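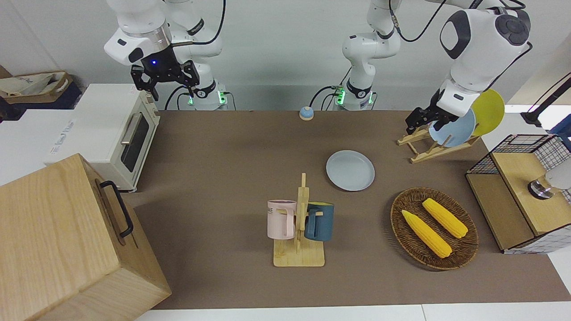

겨울 비시즌, 미스트사이드는 타이어부터 다시 본다

2023년 1월 26일

바도프(Vadov) 서킷의 피트 건물은 겨울이면 난방을 절반만 켠다. 그래도 미스트사이드(Mistside) 레이싱의 개러지에는 아침부터 사람이 나온다. 개막전 전에 공식 테스트가 한 번 있고, 그 테스트가 2월이다. 팀은 그때까지 차 두 대를 모두 새 규정에 맞춰야 한다.

미스트사이드는 내구 레이스 하위 클래스에 나가는 개인 팀이다. 제조사의 직접 지원은 받지 않는다. 지난 시즌 성적은 종합 8위였고, 완주하지 못한 경기가 세 번 있었다. 팀이 겨울 동안 가장 오래 들여다본 것은 리타이어한 경기의 기록이 아니라 완주하고도 순위를 잃은 경기의 기록이다. 후반 스틴트에서 랩타임이 급격히 떨어지는 일이 시즌 내내 되풀이됐다.

원인은 뒤 타이어였다. 지난해까지 이 클래스는 팀마다 타이어 공급사를 고를 수 있었고, 미스트사이드는 예열이 빠른 쪽을 썼다. 예선에서는 도움이 됐다. 결승에서는 연료를 가득 실은 첫 구간부터 뒤축이 미끄러졌고, 드라이버가 이를 조향으로 받아내는 동안 앞 타이어까지 닳았다. 엔지니어들은 시즌 중반에 이미 문제를 알고 있었지만 서스펜션 부품을 새로 만들 예산이 없었다. 스프링과 스태빌라이저 조정으로 버티다가 시즌이 끝났다.

올해부터는 사정이 다르다. 클래스 전체가 렐토라(Reltora)의 단일 규격 타이어를 쓴다. 렐토라 타이어는 옆면이 단단하고 적정 온도에 오르기까지 시간이 걸린다. 예열 장비 사용도 금지된다. 피트에서 나온 차는 차가운 타이어로 첫 바퀴를 돌아야 한다.

차가운 타이어로 나가는 한 바퀴
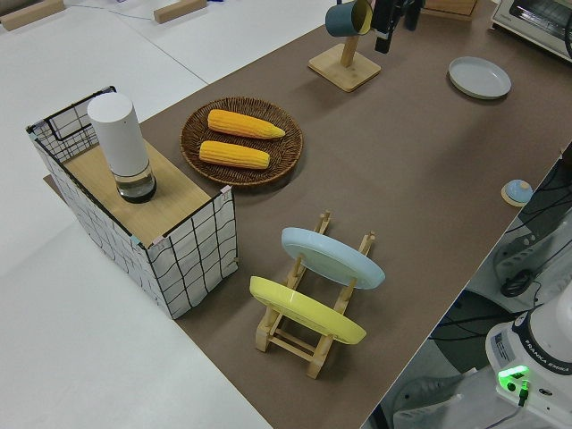 예열 금지는 비용을 줄이자는 규정이다. 작은 팀에는 반가운 이야기로 들리지만 실제 계산은 복잡하다. 장비를 사고 옮기고 전기를 대는 비용은 줄어든다. 대신 피트아웃 직후의 사고 위험이 커진다. 예비 차체가 없는 팀은 한 번의 접촉으로 주말 전체를 잃을 수 있다.

미스트사이드는 이 문제를 드라이버 교육으로 풀려고 한다. 팀은 12월에 시뮬레이터의 노면 모델을 바꾸고, 피트 출구에서 세 번째 코너까지만 따로 떼어 연습하는 과정을 넣었다. 드라이버는 이 구간을 반복해서 달리면서 브레이크 압력과 조향 각도를 기록으로 남긴다. 목표는 빠른 랩이 아니다. 타이어에 열을 넣으면서 차를 곧게 유지하는 것이다.

피트스톱 순서도 손을 봤다. 예전에는 급유가 끝나면 곧바로 타이어를 끼웠다. 이제는 드라이버 교대와 타이어 작업이 겹치는 시간을 줄이고, 출발 전 공기압 확인을 한 번 더 한다. 차가운 타이어는 공기압이 낮게 잡힌 채 나가기 때문에 작은 오차도 달리는 동안 크게 벌어진다. 팀은 이 확인 작업으로 잃는 시간을 2초로 본다. 지난 시즌 기록에 대입하면 감당할 만한 손해다.

차체 쪽에서는 뒤 서스펜션의 링크 위치를 바꿨다. 겨울에 진행한 개조 가운데 가장 큰 작업이다. 기존 부품은 새 타이어의 단단한 옆면과 맞지 않았다. 연석을 밟을 때 충격이 그대로 차체로 올라왔고, 시험 주행에서 댐퍼 고정부에 균열이 생겼다. 새 링크는 외부 업체가 가공했으며 팀은 여분을 포함해 15개를 주문했다. 납품이 늦어져 조립은 1월 중순에야 시작됐다.

티에우에서 온 데이터

팀이 겨울에 얻은 것 중에 예상 밖으로 쓸모가 있었던 것은 티에우(Tiêu) 트랙의 주행 자료다. 티에우는 고도가 높고 노면이 거칠다. 이 클래스의 정규 일정에는 들어 있지 않지만 겨울에도 문을 열어 시험 주행을 하려는 팀이 모인다. 미스트사이드는 차 한 대만 보냈다. 기온이 낮아 렐토라 타이어의 나쁜 면을 보기에 알맞은 조건이었다.

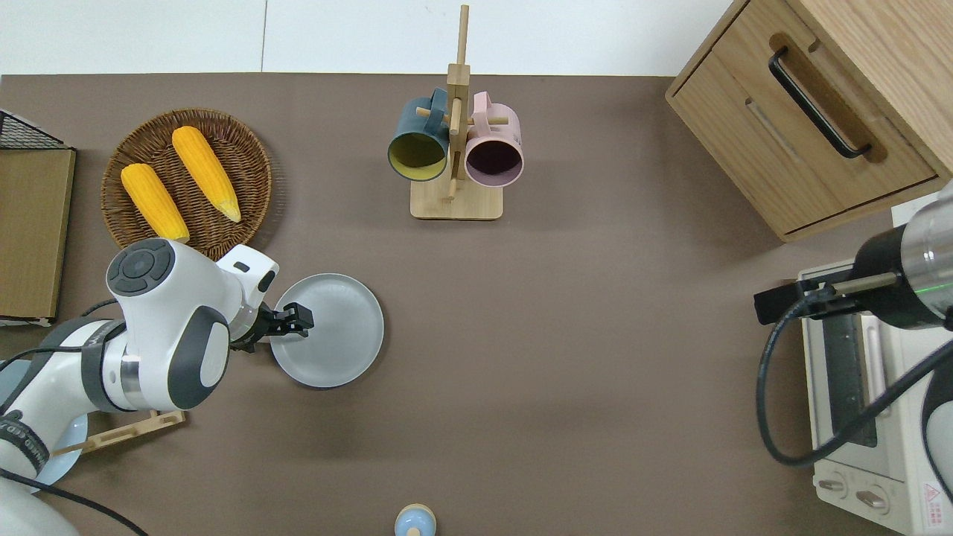
첫날은 거의 달리지 못했다. 안개가 걷히지 않아 오전 주행이 취소됐고, 오후에는 연료 펌프 배선에 문제가 생겼다. 둘째 날부터 긴 스틴트를 시작했다. 타이어는 생각보다 천천히 닳았다. 앞쪽 온도가 오르는 데는 두 바퀴가 더 필요했지만, 한번 올라온 뒤에는 스틴트가 끝날 때까지 랩타임이 거의 일정했다. 지난 시즌의 뒤축 문제는 나타나지 않았다.

다만 이 결과를 그대로 믿기는 어렵다. 티에우에는 긴 고속 코너가 없다. 바도프의 마지막 구간처럼 오른쪽 뒤 타이어에 하중이 오래 걸리는 곳에서는 다른 그림이 나올 수 있다. 팀도 이 점을 알고 있으며, 2월 테스트의 첫 오전은 세팅 변경 없이 같은 상태로 달리기로 했다. 비교할 기준을 먼저 만들겠다는 뜻이다.

경쟁 팀의 준비 상황은 잘 알려져 있지 않다. 규모가 큰 팀은 지난가을부터 새 타이어로 달렸고, 주행 거리에서 미스트사이드보다 세 배 넘게 앞선 곳도 있다. 반대로 아직 차를 조립하지 못한 팀도 있다. 단일 규격 도입으로 격차가 줄어들 것이라는 주최 측의 기대가 맞는지는 몇 경기를 치러 봐야 알 수 있다.

예산은 여전히 빠듯하다. 팀은 올해도 전 경기 출전을 확정하지 못했다. 원정 거리가 긴 두 경기는 후원 계약이 마무리된 뒤에 결정한다. 개막전과 그다음 경기는 참가비를 이미 냈고, 정비 인력도 확보했다.

개러지 안쪽에서는 두 번째 차의 뒤 서스펜션 조립이 진행되고 있다. 첫 번째 차는 조립을 마치고 네 바퀴의 하중 배분을 재는 단계다. 이 작업이 끝나면 전기 계통 점검과 차량 검사 서류가 남는다. 테스트용 타이어는 렐토라가 바도프 현장에서 직접 나눠 준다.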